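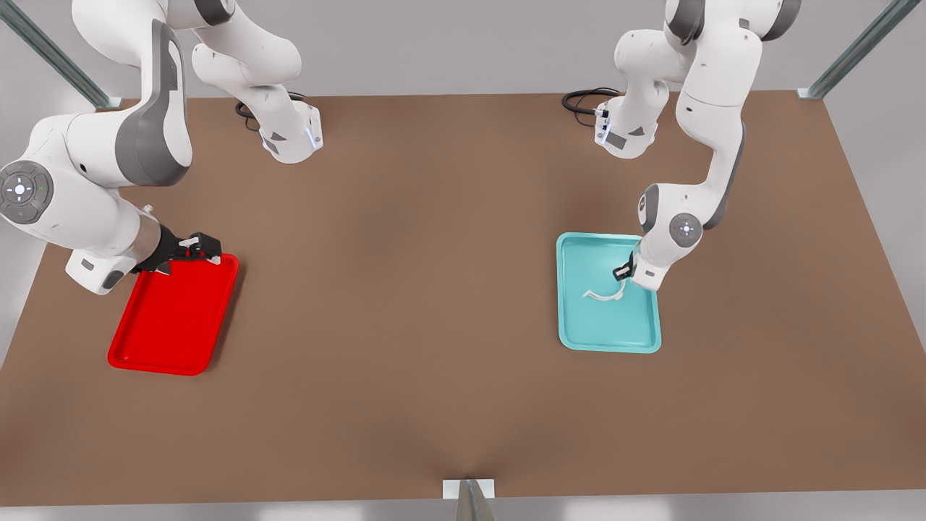
March, a little after six in the morning

Awake since four because of the boiler, which has developed a cough. Lay there doing arithmetic. The man from Skyrme wants 525 to replace the pump and 40 just to come and look at it again, having already looked at it once and pronounced it "tired." So am I, and I'd look at myself for half that.

Got up and finished the seed order instead. Every year I swear I'll grow only what we eat, and every year I find myself defending a purple carrot. I had the Nerkari catalog open on the counter for an hour. They now list 361 kinds of tomato, and the descriptions all read like personal ads. "Vigorous, sweet, does well with support." I picked four, then went back for a fifth on the grounds that it was on sale.

The allotment at Tiltville is still mostly puddle. I walked over yesterday afternoon to see if the garlic had survived and it has, beautifully, along with every dandelion I pulled in the fall. The plot next door has put up a new shed with a porch. A porch! On a shed! I stood admiring it with real hatred, then came home and priced lumber for one of my own. Almost 500 before hinges. I closed the laptop and ate toast.

The leeks on the windowsill have come up all leaning left, toward the streetlight, I think, since they get more of that than they do of the sun. Turned the tray around last night and by this morning they had begun to lean back. I suppose that's progress.

Must remember: potting mix, string, the good gloves (under the car seat?), call Mastano about the water barrel they swore was on the truck two weeks ago. Also bread.

The boiler just coughed twice and went quiet. Going to stand in front of it in my robe and look stern.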